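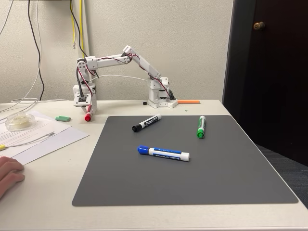 Figure 4. The arm holding the red marker during recording.

3.2 Collecting the demonstrations

I recorded 274 demonstrations in April, all on the same table in the Harries lab. In each one the arm was guided by hand through a second, matching arm, and joint positions were saved alongside the video. Markers were moved between takes so that the policy would not learn fixed positions. Rhiannon Craddock checked the recordings and rejected eight, mostly for dropped frames.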